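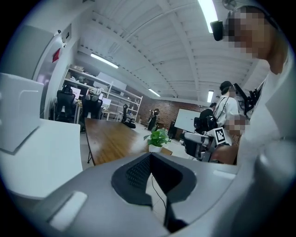 How often should a houseplant in a small pot be watered in winter?

Water when the pot has lost most of its water weight, whatever the day of the week. For a trailing plant in a 1000 ml pot in an unheated room, the gap between waterings is often twice as long in January as in late spring.

Watering by weight

Most overwatering comes from judging the compost by its surface. The top layer dries first, and the lower half of the pot can remain saturated for a week after it looks pale and crumbly. Weighing the pot avoids the problem. The method needs a kitchen scale reading to 1 g and a pencil.

The figures below are from a heart-leaved trailing plant in a peat-free mix, kept in the front room at Prultcombe. Readings were taken on a Bovar flat scale. Any scale with a tare button will do, provided the platform is wider than the base of the pot.

What you need

Kitchen scale, 1 g resolution
Plastic inner pot with drainage holes
Outer pot without holes
Measuring jug
Masking tape and pencil

Step 1. Find the full weight

Lift the inner pot out of its outer pot. Stand it in a basin of water to half its height for 20 minutes. Remove it and let it drain on a rack until dripping stops. Dry the base with a cloth and weigh it. Write the figure on a strip of tape and stick it under the rim. Do not include the outer pot in any reading.

Step 2. Find the dry weight

Leave the plant alone until the compost is dry to the depth of a finger and the leaves have just begun to lose stiffness. Weigh again. Do this once only, in the growing season. A plant that is already wilting, newly repotted or recovering from root rot should not be used.

Step 3. Set the trigger

Subtract the dry weight from the full weight. The difference is the usable water. On the test plant it came to 249 g. Water when three quarters of this has gone, which gave a trigger loss of 186 g after rounding down. Write the trigger weight on the tape below the full weight.
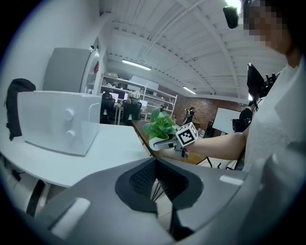
Leaf growth shifts both figures, and the tape has to be corrected for it. A compact plant in a deep pot can go a full season without adjustment. Trailing kinds are less stable, as new growth adds weight above the rim while the compost stays the same. With bright green, heart-shaped leaves spilling over one side of a white pot, as here, lift stray stems clear of the worktop before reading the scale, or the surface will carry part of the load and the reading will be low. Repeat Step 1 every April and after any hard pruning, and move the trigger by the same amount as the full weight.

Step 4. Water to the full weight

Put the inner pot on a saucer on the scale, tare off the saucer, and pour slowly until the full weight is reached. Stop if water collects in the saucer. Wait ten minutes, empty the saucer and read again. Compost that has dried out completely will shed water down the sides. In that case repeat Step 1.

Common faults

Reading rises between waterings: water is lying in the saucer, or the tare was not reset.

Weight falls very slowly: roots are not taking up water. Check for a sour smell and brown, soft roots.

Weight falls very quickly: the plant is pot-bound or standing over a radiator.

Notes on compost

The Tronumari fine mix used here holds more water than the Dudás bark blend tried earlier, so figures cannot be carried over from one to the other. After repotting, discard the tape and start again from Step 1.

Last revised Sun 21 January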